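Fisheye or flat lens on a hand-held gripper for folding clothes?
Posted in Grippers and End Tools

Karim Nimri
Hi all, and sorry in advance for the length, I do go on a bit. I'm trying to choose between two hand-held grippers for recording laundry demonstrations at home, mostly sweaters and bedding. One is the Ornureck, with soft triangular fingers and a very wide lens. The other is the Tresovberg, with stiff parallel jaws and an ordinary flat camera. I have each on loan until the end of August and I've done 20 folds with both. The Ornureck feels so much kinder on knitwear — it gives a little when I press down on the bed — but straight hems come out bowed in the video and I worry that will confuse the training later. Has anyone here lived with both?

Grurkero
Get the wide one. The flat one misses everything.

Kong
Welcome, Karim! I went through much the same thing last winter, so let me ramble a little. I wouldn't lose sleep over the bowed hems. As long as you calibrate the lens once and leave the focus alone, the bend is the same in every clip, and my policy learned to live with it just fine. With the flat camera I kept losing the far sleeve as soon as I got close, and I ended up throwing out 13 clips from my first 417 for that alone.

Fingers are the harder choice, I think. Soft ones are lovely for pinching up a single layer of ribbed knit, but they can slide on satin, so do try a pillowcase before you send either one back. The stiff jaws hold satin better and are a bit of a menace with loose stitches. Keep your approach slow, come in with the fingers open wide, and wipe the pads now and then, as lint builds up in the texture. My own sweater runs all start from the same sort of view, both fingertips showing at the bottom and the garment showing through the gap.

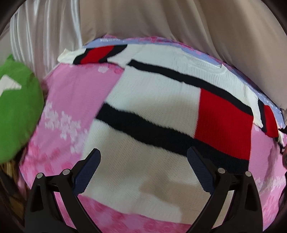
Karim Nimri
Thank you, Kong, that settles the lens for me. I'll try the pillowcase tonight with both grippers and come back with how the soft fingers did.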